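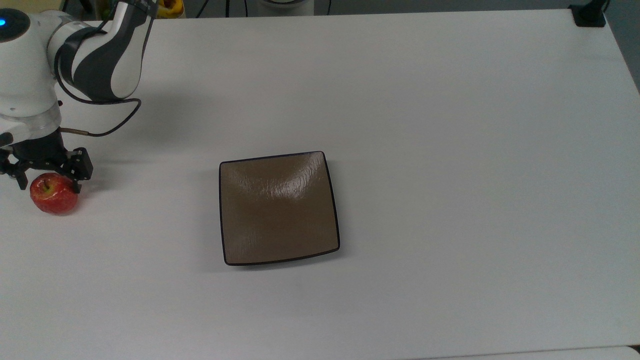
Alcides Xavier
Contributing writer, education and engineering

The task sheet for the second half of the manipulation course at Diltow Technical College is one page long. It asks each team to move an apple from a table to a plate, with the plate in a different spot each time, and to log every attempt. There is no bonus for speed. A run counts when the fruit is on the plate, the gripper has let go and the arm has returned to its start pose without a stop.

Teams of 4 share the arm in fixed slots. By December, the log held 362 attempts, and the course instructor, Josué Dantas, had read all of them. He grades the log before he looks at any code.

"A failed run with a good note is worth more to me than a clean run with no note," Dantas says. "I want the approach angle, the finger opening and what they changed from the run before."

An apple is an awkward part to hand to a two-finger gripper. The jaws close along a straight line, and the fruit has no parallel faces for them to close on. If the fingers meet it above its widest point, the force pushes it down into the table, and it can roll out to one side. If they go too low, the tips hit the table first. The usable band between the two is narrow, and it changes with every apple. Red skin streaked with yellow also gives a color filter more trouble than a solid red ball would, and a glossy one throws back a highlight that the filter may read as a hole.

The plate brings its own problems. It is square and brown, with a dark rim and a glaze that catches the overhead lights. One team, which named its software Previa, first found the plate by looking for a large patch of brown. Glare broke the patch in two, and the center point landed well off to one side. Their second version looks for the dark rim instead and fits a square to it. That one works in most positions, though it still fails when the shadow of the arm falls across a corner.

A second team, Wolomine, spent three weeks on the approach. Its early code brought the gripper straight down with the fingers at full width. The current code tilts the wrist, stops with the fingers on either side of the fruit, takes one more camera reading and corrects before closing. The extra reading adds time to each cycle. Wolomine's log shows 13 failed grasps in its last 96 attempts, most of them with smaller fruit.

Cable routing has its own section in the course handbook. The lead to the gripper needs enough slack for the wrist to turn fully, and a loop with too much slack can sweep the table or come between the camera and the target. Students check the loop by hand before each slot, moving the wrist to both ends of its range at low speed. The check takes a few minutes and must be signed.

Release gets less attention than grasping, and Dantas thinks that is a mistake. An apple let go a little above a shallow plate will bounce or roll to the rim. The handbook tells teams to lower until the motor load rises, open slowly, then lift straight up. Ferreira, the third team, skipped the slow opening to save time and had one finger drag the fruit back over the edge. The step is now in its code, with a comment that reads "do not remove."

The last assessment is on a Monday. Each team will get apples it has not handled before, and Dantas will place the plate himself – the position is not announced. Teams may change settings between runs but may not edit the code. Logs are due at the end of the slot, in the same format as before, with failed runs included.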